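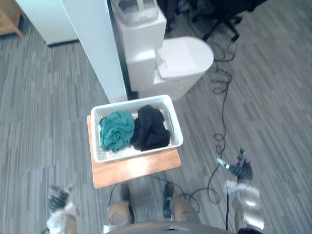 Cloth in a laundry basket.

Why do clothes get smelly?

Your skin has tiny holes called pores. Sweat comes out of them to cool you down. Fresh sweat has almost no smell. The smell comes from bacteria, living things too small to see, that feed on it.

Bacteria and sweat rub off onto your shirt. Cloth is made of thin threads with gaps between them, and the bacteria settle in there.

Water alone does not wash everything away, as skin oil and water do not mix. Soap grabs oil at one end and water at the other, so the oil rinses off.

Word to know
Pore: a tiny opening in the skin.

Try it
Put a drop of cooking oil in a cup of water. Stir. Add dish soap and stir again.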